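Soka raising again – what is the mapping side worth?
Startups & Funding > Private Markets

gravelpit57
Newsletter says Soka is out looking for new money, with Backlund leading and Trustodora taking whatever is left. Pitch is still curb-level maps for delivery fleets. Price is supposedly up from last March. I hold a few shares from a former life, so I'm a biased witness, but does anyone see how the mapping business gets there?

tollbooth_ed
By drawing a line from two dots and continuing it off the top of the slide. I sat through the Vurnanier version of this pitch. Same slide.

gravelpit57
Vurnanier sold for parts.

tollbooth_ed
Yes. Nice slide, though.

NCcori
Nelly Ccori here, same name as on my badge for the two years I sold map licenses (not at Soka). You're both being lazy. Curb data gets stale in weeks. Whoever keeps it fresh can charge for it every month, and fleets do pay, because one parking ticket per van per day adds up to real money. 2,262 miles of curb under contract is a business. Small one, but a business.

tollbooth_ed
Where is 2,262 from?

NCcori
Their own deck, page 17.

tollbooth_ed
Ah, the audited deck.

kvido_c
The number is fine, the word "contract" is doing the heavy lifting. Up to 1,000 of those miles are pilots. A pilot is when the customer lets you work for free and sends a nice email at the end. I asked their sales guy how many had converted and he told me about the weather in Denver.

NCcori
Pilots convert, Kvido. Slower than the deck says and faster than you say.

kvido_c
Name one.

NCcori
I signed things. You'll have to live with the mystery.

latefee
Can someone explain why Backlund leads this? They do warehouses. They have never shown any interest in anything with a road on it.

gravelpit57
Warehouses have trucks. Trucks have curbs. I'm guessing, I don't get invited to those lunches.

tollbooth_ed
They also have a fund that has to be spent by the end of the year. I find that explains more term sheets than strategy does.

kvido_c
On the price: take out the pilots, give them a kind multiple on what's left, and I land well under the last round. Then Trustodora gets its preference on top and common gets a handshake. Gravelpit, read your paperwork before you buy a boat. 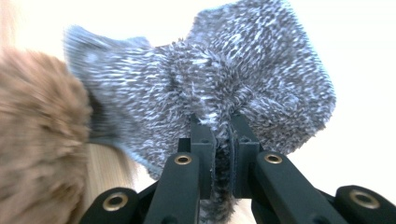
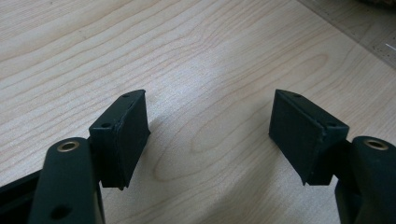

Sock, then tabletop.

And ask whether the new preference sits ahead of the old one or next to it. If it's ahead, your shares are a souvenir.

gravelpit57
It says "pari passu" in one place and "senior" in another.

kvido_c
Then you own a lawsuit. Those can be worth something.

NCcori
Or he could call the company and ask which one it is. People do still do that.

latefee
Still don't get the Backlund part.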